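Countertop Storage Gallery: Mug Trees, Trays and Racks

This page collects notes on small storage for the mug end of a kitchen counter. It covers one picture and a set of written entries under the same headings we use for cupboards and drawers. Entries were put together by Yasaman Zamani and Min-kyu Yeon, with corrections from Mitra Jalali. Dimensions are given in millimeters unless marked otherwise.

Terms used on this page

Post: the vertical member of a mug tree.
Peg: a short arm fixed to the post, horizontal or angled upward.
Reach: the distance from the face of the post to the tip of a peg.
Footprint: the area of counter covered by the base, or by the mugs where they extend past the base.

The footprint that matters is nearly always the second one. A tree with a narrow base still needs clear space on every side for the bodies of the mugs. Measure with mugs hung, handles seated against the post, and then add a hand's width on the side you reach from.

Mug tree, square base

A square base can be pushed flush into a corner or lined up with the edge of a mat. A round base of the same width has less material at the corners and tips sooner when loaded on one side. On a tree with a single post, load the pegs in opposing pairs. If only one mug is hung, put it on a low peg.

Horizontal pegs hold a mug by the top of the handle opening, and the mug settles with its rim at an angle. Handles with a small opening do not always clear the peg tip. Check the smallest handle in the set before buying. Our test set includes a 300 ml mug from Woller with a narrow handle, and it is the one that most often fails to fit.

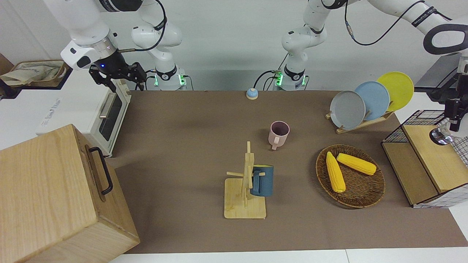
Light wood mug tree with a teal-blue mug on one peg; pale pink ceramic mug standing upright on the brown mat; shallow round wicker basket to the right.

Mug, standing

Mugs that do not go on the tree stand either way up. Upright is quicker and keeps the rim off the surface. Upside down keeps dust out but traps moisture if the mug went away damp. Soudabeh Fallahi keeps the ones in daily use upright and turns over the rest – a reasonable split for an open counter.

Turn handles the same way along a row. With handles at 45 degrees to the counter edge, a row takes up less length than with handles in line, and each mug can still be lifted without moving the next one.

Round basket, shallow

A shallow woven basket works as a tray for tea packets, spoons, napkins and folded cloths. It is a poor place for wet mugs. Water runs through the weave and sits under the base, and on an unsealed wood counter this leaves a ring. Line it with a cloth if it has to take anything damp.

Dark weaves show crumbs less and flour more. Clean with a dry brush along the direction of the weave, then a damp cloth, then air dry on edge. Do not soak. Mojtaba Hassanpour reports that a basket left in the sink overnight went out of round and has rocked on the counter ever since.

Mat

A large mat sets the limits of the work area and stops bases from sliding. For a mug tree, choose a mat that lies flat under the whole base. A tree with one edge on the mat and one edge off it will lean by the thickness of the mat, and a 3 mm lean at the base becomes much more at the top peg. Brown and other mid-tone mats hide tea marks. They do not hide limescale.

Wire rack

Use a rack for draining and a tree for storage. The two get confused, and a tree loaded with wet mugs drips down the post and into the joint where the post meets the base. This joint is the first to fail on wood trees. If mugs must go straight from the sink to the tree, shake them out and give them 5 minutes on the rack first.

Racks also do well beside an oven as a landing place for hot trays. Keep the mug tree on the other side of the counter from this spot, with the pegs clear of the path between the oven door and the rack.

Toaster oven clearance

Follow the clearance figures in the oven manual. Nothing woven and nothing wood should stand against the sides or in front of the door. Where counter length is short, move the basket first, as it is light and has no fixed place.

Wood care

Bare wood trees need oil when the surface looks dry and pale. Wipe on a food-safe mineral oil with a lint-free cloth, leave it for 40 minutes, wipe off what remains. Pegs get the most wear on the upper side, near the tip, where handles slide on and off. Sand a rough peg with fine paper along the grain and oil again.

Loose pegs: pull the peg, clean out the old glue, apply wood glue to the hole and refit. Let it cure for the full time stated on the bottle before hanging anything. Ceramic mugs are heavy for their size and a half-cured joint will turn under the load.

Related pages

Drawer inserts, narrow
Under-shelf hooks
Plate racks, upright
Tins and lids – the Bagheri kitchen

Page last checked in November. Corrections to Mitra Jalali through the contact form.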